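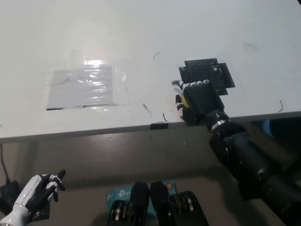

Turen (unmanned aircraft)

The Turen is a fixed-wing maritime surveillance aircraft developed by Draker for coastal patrol and search coordination. It has no provision for weapons. The type is operated from Prarholm, where it replaced leased crewed aircraft.

Airframe

The Turen has a high-mounted wing, a twin-boom tail and a single pusher propeller. The fuselage is built in two sections joined aft of the payload bay, and the outer wing panels unbolt for road transport. Maximum takeoff weight is 600 kilograms, of which 80 kilograms may be allotted to mission equipment. The fixed tricycle undercarriage is stressed for gravel as well as sealed runways.

Powerplant and systems

Power is supplied by a four-cylinder piston engine driving a composite propeller. A belt-driven generator feeds the sensor bus, which is isolated from the flight control supply. If the generator fails, a reserve battery sustains flight control — but not the radar — for 6 hours.

The standard payload, integrated by Phelan, comprises a surface search radar, a stabilised electro-optical turret and an Automatic Identification System receiver. The turret retracts for landing.

Operational history

Eight airframes were ordered in the initial batch. Ground runs at Prarholm began in January, and the first flight took place on 16th February. Early aircraft suffered ice accretion on the tail booms, and later examples have a revised leading edge with electrically heated strips. The modification was subsequently fitted across the fleet.

Variants

Turen A: initial production model.
Turen B: heated leading edges and enlarged centre fuel tank.
Turen T: ground-based systems trainer, not flown.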